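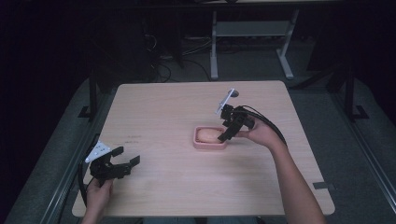 3.2 Station setup and upkeep

All demonstrations in this study were recorded at one station, which we call Gristia after the room it was first built in. The operator works with a pair of hand-held grippers, one in each hand, and the same jaw design is later mounted on the two arms of the test cell. Figure 3 shows the station during a tray task. This section covers how the station was put together, what was checked between sessions, and what had to be repaired.

Table and frame. The work surface is a square, light wooden table placed on carpet, with a metal frame structure running past it on both sides. Carpet was a poor choice for repeatability. The table crept under load, and in the first week of recording in March it moved 7 mm without anyone bumping it. We measured the position of the table against the frame at the start of every session from then on and pushed it back whenever the error was more than 4 mm. Recordings made before this rule was adopted were kept in the set but are listed separately in Table 2.

Grippers. Each gripper has a black plastic body and two fingers, with a white plate fixed to it. The plates are attached with screws, and these worked loose more often than any other part. A loose plate does not stop a recording. It adds a small wobble to the tracked pose, and the wobble is easy to miss on the live display. Deok-su So wrote a short check for this: the operator holds both grippers still over the table for four seconds, and the software reports the spread in position. If the spread is above the limit, the screws are tightened and the check is run again.

Finger wear was slower. Soft food items left a film on the inner faces of the fingers, which changed how well they held smooth trays. The fingers were wiped with a damp cloth after each block of trials and replaced after 400 grasps. We did not see a clear change in grip before that point, so the interval may be longer than it needs to be.

Cables. A black cable leaves each gripper. In Figure 3, the right one passes over the operator's forearm and the left one hangs down past the edge of the table. Routing was left to the operator, and this caused the largest share of lost time. When the cable pulled tight, the connector at the back of the gripper took the strain. Two connectors failed this way, both on the right side. Ok-hee Ha rebuilt them with a longer sleeve and a clamp on the gripper body, and no further failures were recorded. We tried a wireless version supplied by Haugen for one afternoon but went back to the cables after the signal dropped several times during long reaches.

Objects. The tray tasks used light objects so that mistakes would not damage the fingers. The tray was put back by hand to its starting area after each trial. Its exact angle was not controlled, and the spread in starting poses is reported in Section 4.1.

Calibration. A full calibration was done at the start of each recording day and after any repair to a gripper. It took 70 minutes in the first month. Most of that time went to setting the zero point of the fingers, which at first was done with a feeler gauge. Na-rae Nam replaced the gauge with a printed block that the fingers close on, and the step became short enough for one person to do alone. The block is included in the parts list in Appendix B.

Records. Every repair was written in a paper log kept at the station and copied into the Grerkolon database at the end of the day. Entries give the side, the part, and the first recording made after the repair. The log was closed on 31 August 2021. Three entries could not be matched to a recording, and the trials on either side of them were left out of training.

Figure 3. The recording station in use. The operator holds a gripper in each hand; the right gripper is at the tray, and the left is held open over the table.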